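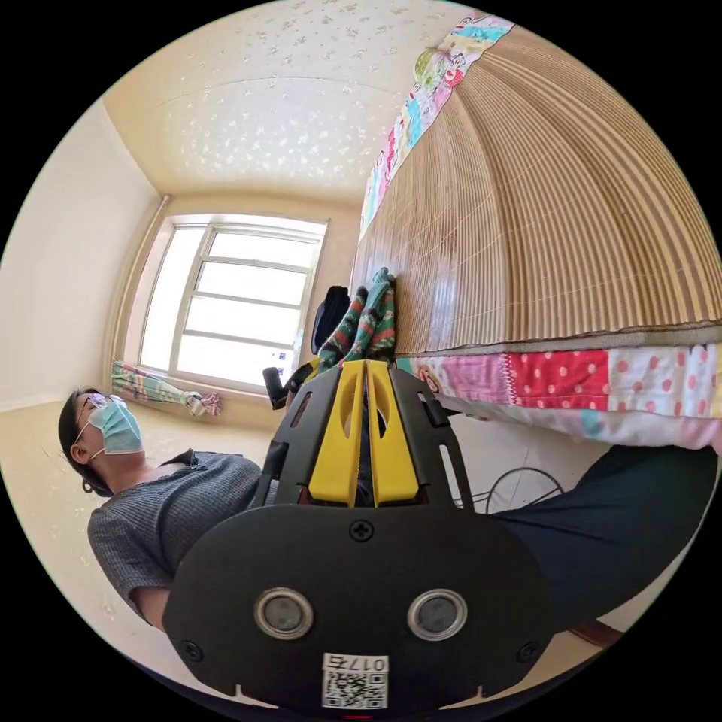
My mother's rule was that you changed the sheets on the first of the month and never discussed it. I have kept up the second half.

September is when I try to become a person who sleeps. Every year the evenings get darker, I read one article too many, and I decide that the reason I'm tired is a matter of equipment. Last year it was a pillow. The pillow came from a company called Skornia, had a booklet, and was shaped like something you'd put under a car. I slept on it for a week and woke up every morning facing the ceiling like a knight on a tomb. It now lives in the closet, where it is very supportive of the vacuum cleaner.

This year the plan was a bedtime. Ten-thirty, lights out, phone in the kitchen. I told several people about the plan, which was a mistake, since they asked how it was going.

The first night I was in bed at 10:25 and felt terrific about it until 10:40. Then I remembered a form I'd mailed in the spring and couldn't picture myself signing. Then I wondered if owls get tired. By midnight I was in the kitchen visiting my phone. I only meant to check the time, and I did check it, at the end of an hour of reading reviews for a hotel in a town I have no plans to go to. The breakfast is divisive.

The second night I brought a book to bed. The advice is to pick something dull, so I took Chevalier, an eight-part family saga that a former coworker pressed on me and that I have been on page 80 of for most of my adult life. Naturally this was the night it got good. There's a drowning! There's a fake uncle! I put it down at page 300 with the birds going outside, feeling swindled.

I wrote a short version of all this in the last post and asked how the rest of you manage it.

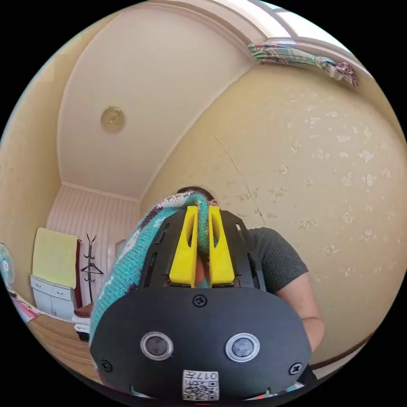

Kyung-tae Bae: You're going to bed before you're sleepy and then getting mad that you aren't asleep. Pick the time you get up and stick to that, weekends too. Leave the other end alone for a while. It was miserable for me until it wasn't. Also your book sounds great, what's it called?

It's called Chevalier, Kyung-tae, and I've now told everyone, so I expect the waiting list at the library to get ugly.

I tried it his way. The alarm was set for six-fifteen and I got up with it, mostly out of spite. What do people do at six-fifteen? I had coffee. I had another coffee. I watered a plant that I think may be past that. I cleaned out the drawer with the batteries in it and tested each one in the flashlight, and by eight I was more accomplished than I'd been in months and ready to lie down under my desk.

Illia Horobets wrote in to recommend magnesium. Marlina Wijaya wrote in to say that magnesium had done nothing for her but she takes it anyway, in case it's holding something up. I bought some. The tablets are the size of a domino and taste like the underside of a sidewalk, and I can report that I have been asleep after taking one and I have also been awake.

Then there was the app. I know. It's called Flarovance, and you leave it on the nightstand (so much for the kitchen) and it listens to you breathe and gives you a score in the morning. I don't want to be the kind of person who is hurt by a score. The first morning it gave me a 10. I assumed that was out of ten and walked around all day with my shoulders back. Then I read the help page.
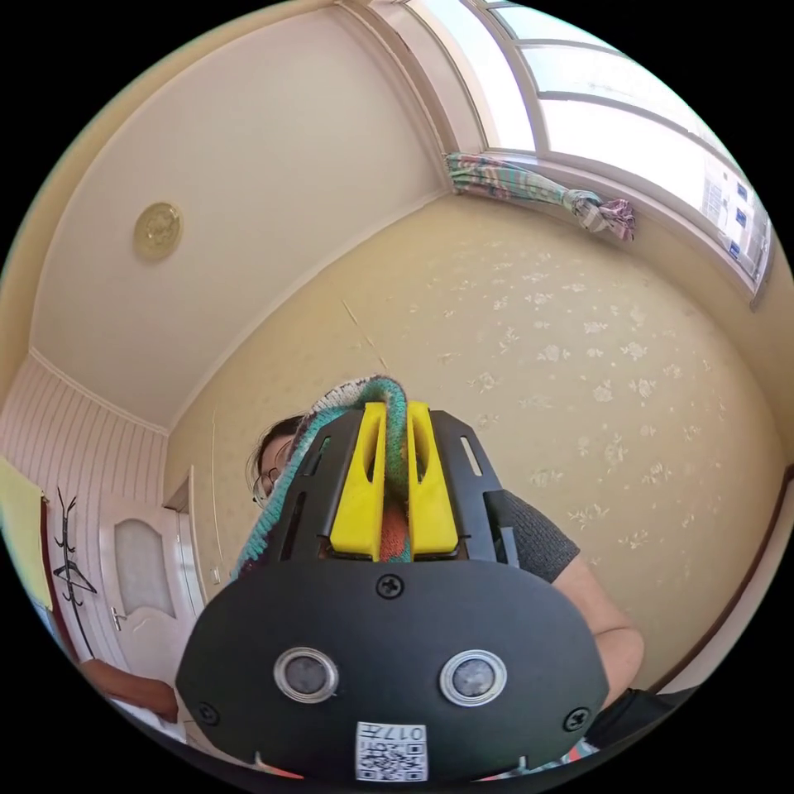 The trouble with being graded is that you start studying. I found myself lying very still and breathing in what I thought was a convincing way, for the benefit of a telephone. I went to bed early to give it more to work with. I had opinions about my rapid eye movements. One night I had the best sleep in weeks, a real face-down, crease-on-the-cheek sleep, and the app had run out of battery at eleven and recorded nothing, and I was annoyed! I had slept for no credit.

So I deleted it, and it asked me if I was sure, and then it sent me an email with the subject line "Sleep on it?" I have to admit that's decent work.

What has helped, a little, is the room. I moved the lamp so I can turn it off without sitting up. I'd been sitting up to turn off that lamp for over six years, which means every night of my life had ended in a small crunch. I put the clock where I can't see it. I also got the blanket question settled. The big Skundham comforter, the one I got on sale and had to sit on to fit in the car, is a January comforter. I had been using it in all seasons, on the theory that it was expensive. Under it I was the temperature of soup. With one cotton blanket I'm fine, and when I get cold toward morning I pull up the second one from the foot of the bed without fully waking.

Taha Ghoneim says two blankets is how married people should do it as well, one each, and that it ended an argument in his house that was older than the house. I live alone and still lose the blanket most nights. I'd like to know who to.
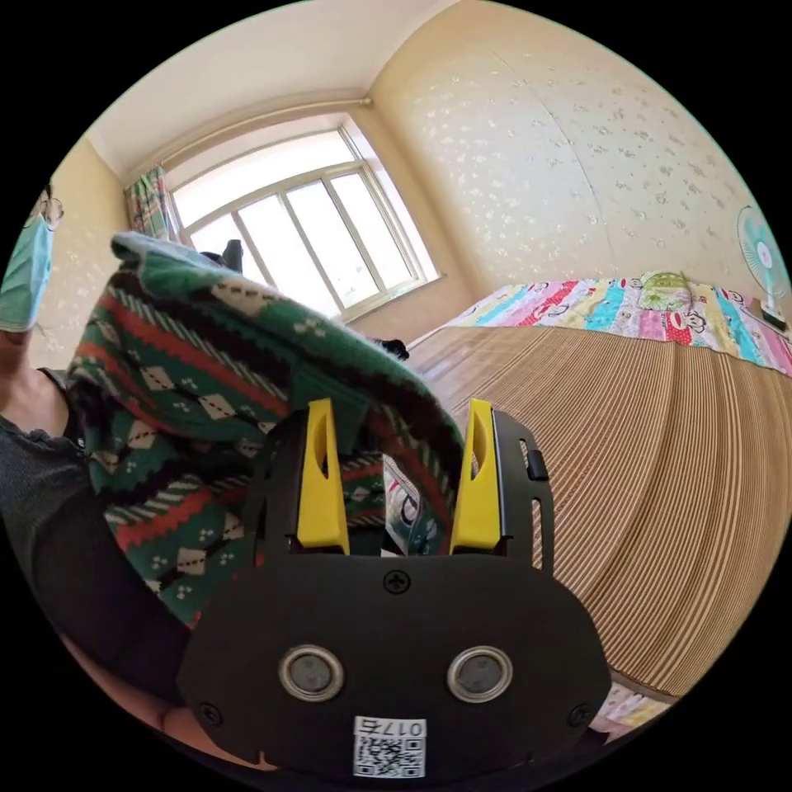

The getting-up time has stuck, more or less. It's been drifting toward seven, and I've let it. I'm sleepy by eleven on a good night and by eleven-thirty on the other kind, and the form I mailed in the spring turned up in a stack of coupons, unsigned and unmailed, so I was right to lie awake about that one.

I still do the hotel reviews now and then. There are 417 of them and I'm most of the way through. Somebody named only as "Guest" has stayed there four times and hated it more each visit, and I'm worried about him.

If you have a sleep trick that doesn't involve swallowing anything or charging it, the comments are open. Ulises Zúñiga already sent one about cold socks and I'm not doing it.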